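Lorkcombe Regional Airport
Cabin Turnaround Safety Checklist: Bolska Air, Stands 3 to 9

Last updated: June

Inspector: Joana Valente, Ramp Safety
Airline representative: Cristóbal Retamal, Station Manager
Inspection began: Sunday, first departure wave

1. Wheel chocks set before ground crew approach
Result: Satisfactory
Comment: Chocks were in place on every arrival observed. One set on Stand 4 has lost its reflective tape and should be replaced.

2. Fire extinguishers present and in date
Result: Satisfactory
Comment: The tag on the Stand 7 unit is hard to read. Horkier Ground Services has been asked to issue a new one.

3. Passenger walkways marked and kept clear
Result: Action required
Comment: Baggage carts were left across the painted walkway on Stand 9 during boarding. The crew moved them when asked. The supervisor shall confirm a clear route before the gate is opened.

4. Fueling with passengers on board
Result: Satisfactory
Comment: Seat belt signs were off and the required announcement was made. The fire service had been informed in each case.
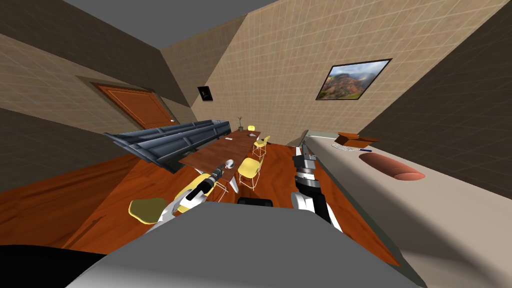
5. Cabin door and stair alignment
Result: Action required
Comment: The gap between stair platform and door sill on Stand 5 measured 58 millimeters, which exceeds the station limit. The stair unit was withdrawn and shall not return to service until the height control has been repaired.

6. Emergency equipment check by cabin crew
Result: Satisfactory
Comment: Signed forms were available for 100 percent of the flights sampled. Mr. Retamal noted that two forms used the former layout. Old stock should be destroyed.

7. Hearing protection and high-visibility clothing
Result: Satisfactory with comment
Comment: Contract cleaners from Chukwu wore vests but did not all carry ear protection. A supply is to be held at the crew room door.

Items marked "Action required" must be closed in writing by the station manager before the next scheduled inspection.

Related documents
Stair and Loading Bridge Defect Form
Winter Operations: De-icing Stand Checklist
Baggage Hall Inspection, Horkier Ground Services
Reporting a Ramp Incident at Lorkcombe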